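About Masunine

Masunine is a training center for table service and dining room care. Founded by Seo-ah Yang, the school prepares students for work in hotels, cafes and company dining rooms. Its courses have been completed by 4,000 students.

Instruction takes place at small tables on the upper floor, beside the railing. Students practice setting, clearing and wiping — a plate, a cloth and a piece of fruit are enough for a first lesson.
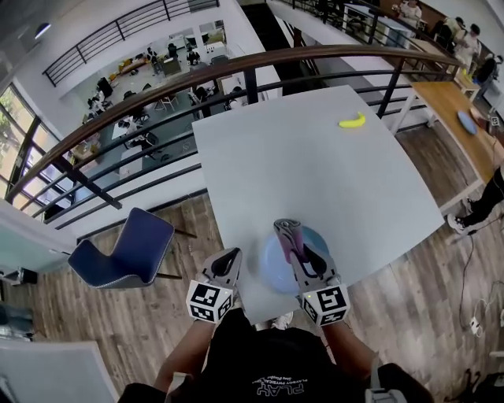 Our Faculty

Ok-hee Yeom directs the course in table care. Each class runs 60 minutes and is taught in small groups. Applications for the July term are accepted at the front office.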